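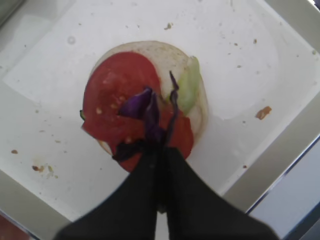
**hurkgate_lunches** wrote:

I've packed a burger for work most days since February and I'm not convinced by the advice that you should always build it the night before. Everyone in the sandwich section swears by it. My order is bun, lettuce, tomato, then purple cabbage on top, and the cabbage is what I want opinions on. It won't lie flat. You can see it there in a twisted bundle, standing well proud of the tomato, with one thin curl heading off towards the lettuce. Chop it smaller and it falls out of the sides. Leave it long and the lid of the bun sits on it like a hat on a hedge.

So: does anyone build the night before and eat something decent at one o'clock? Or are we all pretending?

---

**Dutau** wrote:

Pretending, mostly. Tomato straight on to bread the night before is a sponge by morning. I don't care how thick you slice it.

I also don't see why the cabbage goes on top. Put it under the tomato and the weight holds it down.

---

**crumbtray70** wrote:

> Put it under the tomato and the weight holds it down

Have you tried that? I have. The tomato slides off the cabbage on the first bite and lands in your lap. Cabbage on top, then something sticky on the bun lid. Mayo, mustard, whatever you've got.

---

**Dutau** wrote:

Yes, I've tried it, and no, it didn't. Slice thinner.

---

**Emmanuel Mfaume** wrote:

You're both arguing about the wrong end of it. Pack the parts, build at lunch. It takes a minute.

---

**hurkgate_lunches** wrote:

A minute if you've got a clean desk and a plate. I've got 15 minutes and a shared table.

---
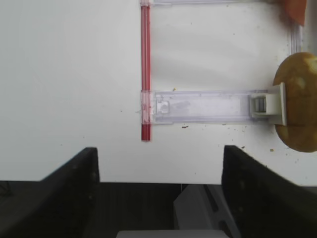 **bamotura_kitchen** wrote:

Shared tables are my problem with the pack-the-parts crowd as well. It always sounds tidy when someone describes it and then you look at what's left behind. White tops are the worst for it, because every crumb and grey smudge shows, same as on the one here, and then a damp cloth just moves it all about. I wiped ours down on Monday and it looked the same by two.

And before anyone says "use a tray" – fine, but a tray only helps if people keep the food on the tray.

---

**Emmanuel Mfaume** wrote:

Use a tray.

---

**crumbtray70** wrote:

He's right though. One with a proper rim. Mine was the cheapest going and I wouldn't be without it.

---

**Cardoso** wrote:

Not sold on the tray either. You end up with a tray to wash as well as a tub and a knife. I eat over the wrapper and bin it. Thread's up to 13 replies on where to put a bit of cabbage, which tells you how much easier cheese on toast is.

---

**hurkgate_lunches** wrote:

Cheese on toast at a desk, good luck.

All right, I'm willing to be wrong. I've typed up the build-at-lunch method as I understand it from Emmanuel and crumbtray70, so people can pick holes in it.
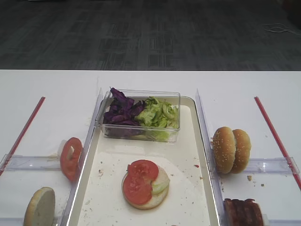
*Reading time: 1 min*

**Build at lunch, first go**

- One clear tub for the salad, shredded purple cabbage on one side, chopped lettuce on the other. Keep them apart.
- Bun travels separately, cut side dry.
- At the table, tub at the far end of the tray, bun nearer you.
- Bottom bun cut side up, two slices of tomato overlapping, lettuce tucked in beside them.
- Cabbage last.

My doubts. The tub is heaped right up and the cabbage pokes over the rim at one corner, so I can't see a lid going on that without squashing it. Second, there are crumbs all over the bottom half of the tray and down the right side with the burger only half made. They're on the tray, I'll give you that. But I was promised tidy.

---

**Emmanuel Mfaume** wrote:

Fill the tub less. You don't need that much for one burger.

---

**Dutau** wrote:

Tomato still touching the bread, I see.

---

**hurkgate_lunches** wrote:

For the thirty seconds before I eat it, yes.

---

**bamotura_kitchen** wrote:

I'd put the lettuce under the tomato, all of it, right across. Beside it does nothing, it's just company. And tip the tray into the bin before you stand up, or the crumbs end up on the carpet and somebody else has to get the hoover out.

---

**crumbtray70** wrote:

Disagree on the lettuce. A full sheet of it under tomato is as slippery as the cabbage was. Folded and off to one side is how I do mine.

---

**Dutau** wrote:

So we've gone from cabbage sliding to lettuce sliding. Has anyone considered a sharper knife?

---

**hurkgate_lunches** wrote:

I'll do one each way this week, thin tomato both times, and a less daft amount of cabbage. Still don't think either will beat the canteen.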